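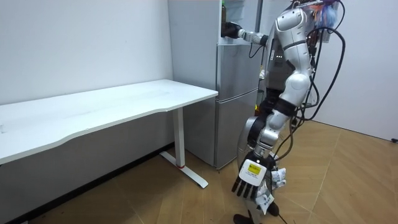 What should a small lab compare first when choosing a robot hand? Start with how it lets go. Most hands on the market can close on something, and far fewer can set it down upright and back away without taking it along.

Filed under: Hands-On / Grippers & End Effectors

Maureen Bunting has a spreadsheet with 408 rows in it, one for every grasp she has tried since she took over hand testing at Hindham. The column she cares about most is headed "Remarks." The word that turns up most often in it is "tipped."

"I used to write full sentences," she says. "Then I got to row 62 and started abbreviating."

Hindham does not make robots. It evaluates parts for people who do, or who plan to, or who have a grant that says they will. Bunting came to it from packaging inspection, where she spent eleven years deciding whether lids were on straight. She considers this excellent preparation. "A lid is either on or it's arguing with you," she says. "Hands are the same."

For the current round she is comparing two multi-fingered hands, the Perić and the Trarnley, on the same kinds of household jobs: reaching into a refrigerator, taking hold of a bottle, putting it on a desk. The Perić is the more expensive of the two and comes with a manual of 222 pages. The Trarnley's manual is a folded sheet. She has read both and says she learned more from the sheet, mostly because it admitted there were things the hand couldn't do.

I asked why bottles. It seemed a modest ambition for equipment at that price.

"Everyone asks that, and then I hand them the bottle results," she says. "It's smooth, it's slippery if it's been in the fridge, the weight sloshes. And you can't squeeze it as hard as you'd like, or you've got a different test."

The refrigerator adds troubles of its own. The shelf hides half of what the fingers are doing from a head camera, and the arm has to come in high with the wrist already turned. Bunting has strong feelings about wrists. Her view is that buyers spend months picking fingers and about a minute on the joint behind them, and then wonder why the hand arrives at the shelf pointing at the lettuce.

She ran the two hands with the same arm settings wherever she could. Where she couldn't, there is a note in the spreadsheet, and in a few cases a note about the note.

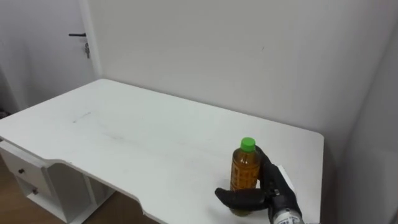 A bottle grasp on the desk, with the thumb across the lower front.

The thumb is where she expects people to disagree with her. She likes it low on a bottle, with the fingers higher up behind. The usual advice is to line everything up at the middle, and she followed it for 171 attempts before she lost patience. "It looks very tidy in the middle," she says. "It looks like the brochure. Then you lift, and the top half has its own plans."

Which hand is winning? She won't say yet, or she will, but only in pieces. The Perić is better at small corrections once it's touching something. The Trarnley is quicker to open, and she trusts it more at the end of a placement, when a slow finger can drag a bottle sideways just as you're starting to congratulate yourself. She finds the Perić software "very polite and hard to get an answer out of." The Trarnley software crashes, but it tells you so.

Cameras are the next fight. She wants a second view from the side for every trial, after too many afternoons of watching head-camera footage in which a large black thumb covered the one thing she needed to see. The engineers would prefer more sensors in the fingertips. Bunting isn't against fingertip sensors. She would just like to be able to look.

"They show me a graph and say, there, that's the slip," she says. "And I say, fine, where was the bottle?"

The comparison is due in August. Until then she is working through lighter bottles, fuller bottles and a second shelf height that she describes as "mean." After that come mugs, which have handles, and about which she declined to be drawn.

I asked whether she'd want either hand in her own kitchen.

She gave it some thought. "To fetch, maybe," she says. "I'd still pour."

Related stories
Two Fingers or Five? Readers Write In
Where to Put the Second Camera
Cable Routing for Arms That Reach Up
A Month With the Cheap Controller
Why Our Wrist Joint Went Back Twice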